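How to move everything to a new phone without losing your photos, or your temper

By Widad Qudah, 17 Dec 2019

New phones come with a leaflet promising the switch takes minutes. Mine took most of an evening, four cups of tea and one phone call to my nephew. These steps should get you there with less tea.
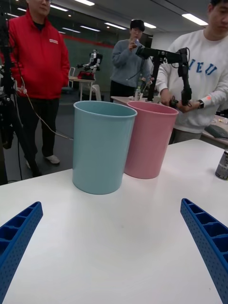

Step 1: Clear out the old phone first

Delete the apps you haven't opened since September and the 76 nearly identical screenshots of train times. Whatever you leave on there will follow you to the new handset.

Step 2: Back up over Wi-Fi

Plug the old phone in, open Settings, look for Backup and start it by hand. Check the date next to the last backup afterwards. If it says something from two summers ago, it didn't work, whatever the cheerful green tick says.

Step 3: Deal with your chats separately

Messaging apps often keep their own backup, tucked away in their own settings. Lieven Mulder of this parish skipped this step and lost six years of family arguments. He claims to miss them.

Step 4: Move the SIM

Use the little pin from the box. A straightened paper clip will do if the pin has already gone under the sofa.

Step 5: Sign in and restore

Choose the backup you just made and leave both phones charging. The progress bar will say 7 minutes for around an hour.

Step 6: Keep the old phone for a while

Banking apps and login codes like to ask for the previous device. Once all of them open on the new one, sign out of your accounts on the old phone and do a factory reset before you sell it.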